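School under the mango tree

In May the river took the school in my mother's village. The water stayed 9 days, and when it went down, two rooms had no wall. The government promised tents for 448 children. I am still waiting to hear that they came.

But the teachers did not wait. They put the small ones under the mango tree and the older ones in the rice store, 60 in one room. My cousin teaches there. She writes the lessons on a door, because the blackboard is gone.

I asked her on the phone what they need most.

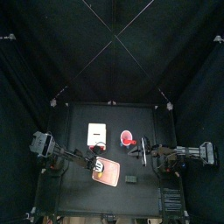 She said notebooks first, then a roof before the next rain. Some of us who live abroad have now collected 1,000 dollars. It is small money for a roof, I know. We will send it anyway, and I will write again when I have news from her.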